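The Second Shift at the Table

November 2019

The canteen at Nemuvach serves 620 people a day, and for most of its history the cups, bottles and racks were sorted by hand. Eirini Vlachopoulos did that work for nine years. She now spends her mornings at a small wooden table, teaching a machine to do part of it.

The company that runs the canteen, Zacharopoulos, signed an agreement with the automation firm Rornivov in June. The aim was modest: a robot that can clear light items from a counter and put them on a shelf. Larger kitchens already use dishwashing lines that need hardly any handling. The small jobs before and after the wash are harder to automate, because the items keep changing.

Rornivov's answer is to have people show the robot what to do. A worker holds a gripper in each hand and moves the items the way the robot should. The system, called Mernel, records every movement. 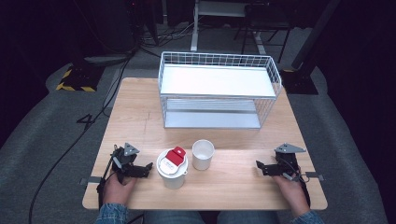
Vlachopoulos was asked to join because she was fast. Speed was the first thing she had to give up. "My hands want to take two things at once," she says. "With the grippers you take one, you put it down, you let go. Then the next one."

A task needs nearly 1,000 recordings before the engineers will try it on a robot. On a good day she makes 240. Some get thrown out - a cup tips over, or a finger of the gripper catches on a wire. She used to take those personally. Now she starts over and doesn't think about it.

The pay was settled before the work began. The 3 canteen workers who record for Mernel earn a higher hourly rate than they did on the line, and they sit down for much of the day. Vlachopoulos says her back is better and her wrists are worse. She has asked for shorter sessions, and the company has agreed to a break every 40 minutes.
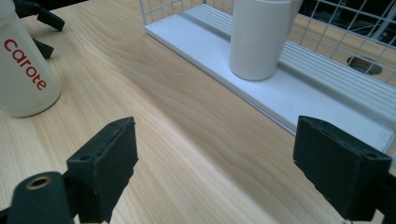 What happens when the recordings are finished is less clear. Zacharopoulos says no one will be let go, and that the sorting jobs will turn into jobs looking after the machines. Staff on the line have asked for that in writing. They are still waiting.

Vlachopoulos hears about it at lunch. One coworker asked her why she was training her own replacement. She told him that someone was going to do it, and that she would prefer it to be a person who knew how a rack should be filled.

She has already changed one thing. The engineers wanted every cup set down in the same spot. She told them that in a real kitchen the spot is usually taken, so now the starting positions change between recordings.

The first robot is due to be tested after closing time, with a worker beside it. She has put her name down for that shift.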